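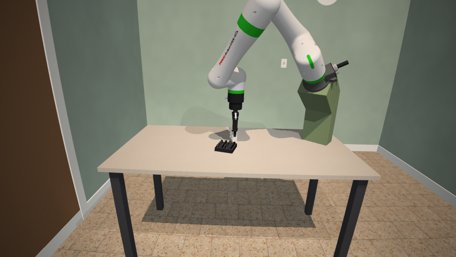
Honddale Police Department: Changes to Property and Evidence Services

The Honddale Police Department will move its property and evidence counter to the Mangubat Street annex in March. Residents who need to collect found, recovered or released property should use the new counter from the first business day of the month. The records window will remain at headquarters.

The counter will be open from 9 a.m. to 2 p.m. by appointment. Appointments may be made by telephone through the non-emergency line or in person at the records window. Walk-in visitors will be seen only when a property officer is available.

Anyone collecting property must present a current government-issued photo ID and the case number printed on the property receipt. A person collecting on behalf of an owner must also bring a signed and notarized letter of authorization. Items held as evidence in an open case cannot be returned until the prosecutor's office has issued a written release. The department does not set the timing of these releases and cannot shorten it on request.

Firearms will continue to be returned under a separate procedure. Owners must complete a background check before an appointment is scheduled, and ammunition is released at a separate visit. Firearms will not be handed over to a third party under a letter of authorization.

Owners of unclaimed property will receive written notice at their last known address. Property not claimed within 50 days of the notice may be sold at auction, donated or destroyed, as the city code allows. Bicycles recovered in the Inach and Piltico neighborhoods over the winter are included in the current round of notices. Residents who reported a stolen bicycle and have since moved are asked to update their address with the records window.

Two property officers will be assigned to the annex. Lt. Angelica Fajardo, who oversees the Support Services Division, said the new location gives the public a separate entrance and allows evidence intake to continue during counter hours.

"Residents should not have to wait in the lobby behind an evidence delivery to pick up a wallet," Fajardo said.

Parking is available on the north side of the annex. The spaces next to the loading door are reserved for department vehicles at all times.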